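Black Rims: The Gallery

July was dish month for us, and what a good month it was! The theme for this round was a simple one, round dishes with a thin black line at the rim, and I was a little worried it would be too narrow. I shouldn't have been. Our collection list stands at 3,728 pieces now, and when I searched it for black rims I got 67 of them, from egg cups up to a platter that needs its own shelf. I could look at these all day (and one afternoon I pretty much did).

A black rim does something lovely to a white dish. On a dark wood table you hardly need it, the dish stands out anyway. Put white on white, though, and that skinny line is doing all the work. It's like a pencil drawing of a plate! So white tabletops it is for this gallery, and I hope you enjoy these as much as I do.

First up, the shallow plate. White, with a second faint ring inside where the lip comes down to meet the flat part. I have a soft spot for that inner ring. It gives you a place to stop the sauce.
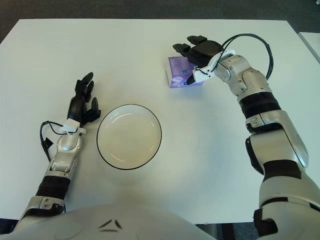
Zihan Long: Please tell people to watch the rims when they stack! I had a set of these for years and the black went patchy on every plate except the one at the top of the pile. Paper towel between each one, cheap and it works. Mine were a hand-painted line, so maybe the fired ones hold up better, I'd love to hear from anybody who has had theirs a long time.

Thank you, Zihan! I use coffee filters for the same job, the big flat-bottomed kind, and I buy them in packs of 1,000, so I'm set for life. On the hand-painted question, a few of you have told me the line wears fastest on the side where your thumb goes when you carry it, and now I can't stop checking mine.

On to bowls. I love a wide, shallow bowl more than any other dish in the house. Pasta, salad, a heap of clementines, soup if you walk carefully. The one in this round is white with an inside that leans a bit creamy, and I'm so glad it does, because a cold blue-white bowl can make a risotto look tired. Same thin black band at the rim, and a soft bit of shine on the inner curve.
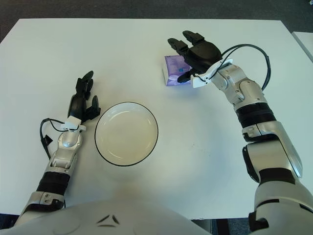 Huanca Tableware Club, Gallery Team

A word on bowl shapes while I'm here, because it comes up every time we meet. Wide and shallow cools food fast. If you're a slow eater, warm the bowl first with hot tap water and dry it well. Deep bowls are kinder to soup, but they hide everything you put in them, and half the fun of a pretty bowl is seeing it! My own rule is deep for winter and wide for the rest of the year. I break it constantly.

We also had a long and very happy argument over whether a shallow bowl with a broad base is a plate. The vote went to bowl. I voted plate and would do it again.

Now for the see-through one, and I'll admit I've been looking forward to this. A clear dish with a black rim is almost nothing but the rim. Set it on white and the table comes right up through it, so you're left with one dark circle and a pale bit of sheen. I started a hunt for clear ones two summers ago, thinking I'd find a couple at the Vurkach flea market and be done,

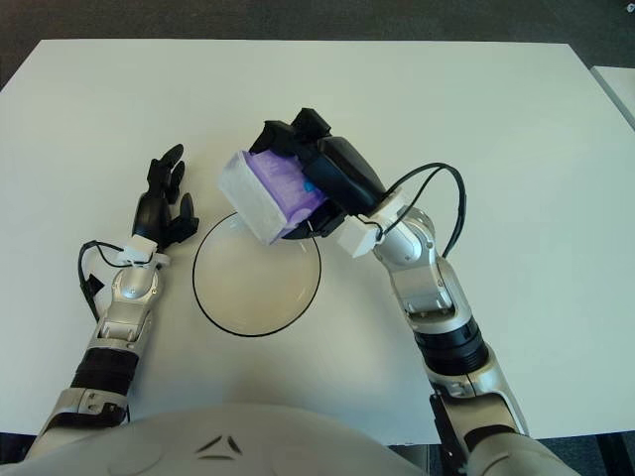
and instead I came home with a whole box, every one of them a slightly different width. They don't stack neatly and I don't care. Three live in the kitchen under plants, one holds my keys, and the rest come out when we have people over for cake. Lemon cake on a clear plate is a wonderful thing. Chocolate is good too, but the crumbs show and you'll be wiping between slices.

If you're hunting for your own, run a fingertip along the edge before you pay. Some rims sit a tiny bit proud of the surface and some are perfectly smooth, and the smooth ones are much easier to wash. Look at them against something white as well. A faint tint that you'd never notice on a market blanket can show up right away at home.

Last one for this round, and on to color. We'd been talking about what a pale dish does for whatever you put on it, and somebody brought up purple. Purple! I'd never have picked it, I always reach for lemons or a bunch of radishes. But a good patch of it across a thin black circle is just terrific, so graphic and cheerful, and it has me wanting plums, figs, red cabbage slaw, the works. 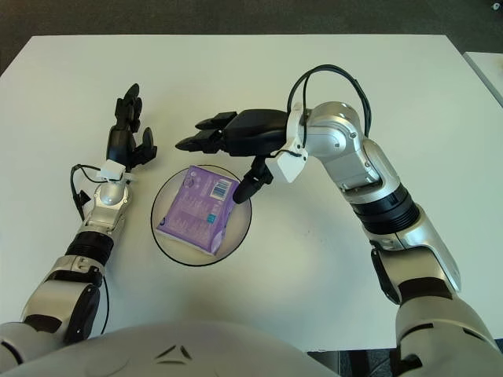 Flat purple package on a round, pale, translucent plate with a thin black rim.

Next round is handles: jugs, mugs, lidded pots, anything you can pick up by an ear. Send your pieces in with the width and the maker's mark if there is one, and tell us where you found it, those stories are my favorite part of putting the page together. Chips and cracks are welcome. The members' shelf is open from 4 p.m. if you'd like to bring something in person, and there's usually cake.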